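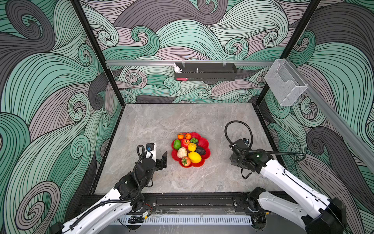 Chapter 8
A Morning at the Open Day

I nearly didn't go to the Gultgate open day. It was a wet Tuesday in November, the bus takes 76 minutes, and I'd already read everything Skalten had put out about its two-armed workcells. I figured I knew what I'd see. I was wrong, and most of this chapter grew out of the notes I scribbled on the ride home!

What got me was how ordinary the jobs were. Pick up a piece of fruit, put it down somewhere else, do it again. My neighbour in the front row (a retired baker, very good company) whispered that her grandson could do it with his eyes shut. Fair enough. But try writing down every decision your hand makes when it reaches for a grape – how wide to open, which side to come in from, when to stop squeezing – and you'll fill a page before you've touched anything.

So that's where we'll start. Section 8.1 looks at grasping, and why shape matters so much to a gripper with two flat fingers. Section 8.2 covers sharing a small space between two arms, using the Fiadzo planner you met in Chapter 2. Keep a pencil handy, and a lemon if you've got one. You'll want it for the first activity.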